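Skever Releases Quotation and Citation Module for Its Homework Support Service

TUSTDALE, February. Skever, which supplies writing support software to schools and tutoring centers, has released a module that checks how quotations are introduced, punctuated and credited in student essays. The module is named Joo. It is available to existing school accounts beginning Monday and to individual subscribers later in the term.

Joo reads a draft essay and locates each passage set in quotation marks or indented as a block. For each passage it tests four conditions: whether a source is named, whether the reference matches an entry in the list of works cited, whether end punctuation follows the selected style, and whether the passage exceeds the length at which that style calls for a block quotation. Faults are shown in the margin with a short rule and a worked correction. The module does not rewrite the student's text.
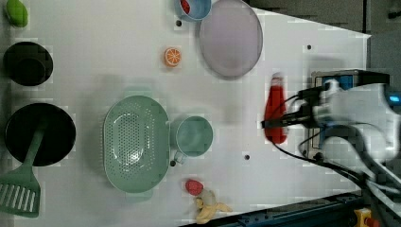
Nested Quotations

A quote inside a quote is handled separately. The module distinguishes between an author's own words and words the author has borrowed from someone else, and it checks that single and double marks alternate correctly at each level. Where the student has taken a passage at second hand, Joo asks for both the original speaker and the source in which the passage was found. In styles that permit "quoted in" or "cited in," the correct form is inserted into the suggested reference, which the student may accept or edit.

Teachers can set a maximum share of quoted material for an assignment. The default is 16 percent of the total word count. Block quotations count toward the total unless the teacher excludes them. 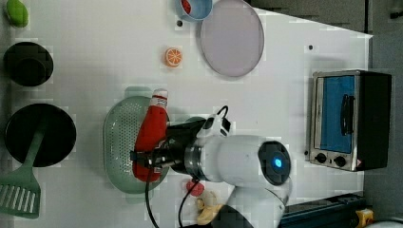 The setting is stored with the assignment and can be copied to other classes. Changes made after a draft has been checked apply only to later drafts, and the earlier report is kept in its original form.

Trial at Plodside

Joo was tested for one semester at Plodside, a secondary school that has used Skever's essay planner for several years. Teachers there submitted 179 essays in history, English and biology. Each essay was marked by hand before it was run through the module, and the two sets of marks were compared. Most disagreements concerned short phrases of one or two words placed in quotation marks for emphasis, which an early build treated as uncredited sources. The release build ignores such phrases when they fall below a length chosen by the teacher. 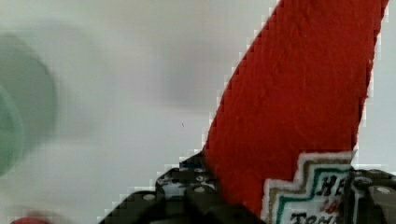 Scanned handwriting was outside the trial and is not supported in this release. Essays must be submitted as typed text or as a standard word processor file. Drafts under 300 words are accepted, but the quoted share is not reported for them.

Availability and Terms

School accounts receive the module at no added charge until the end of the current contract period. Individual subscribers may use it free for 30 days, after which it is billed with the standard plan. Drafts are stored on the account holder's behalf and may be deleted at any time from the settings page.

About Skever

Skever develops planning, drafting and reference tools for secondary and college students. Its offices are in Tustdale.

Media inquiries should be sent through the press page of the Skever website.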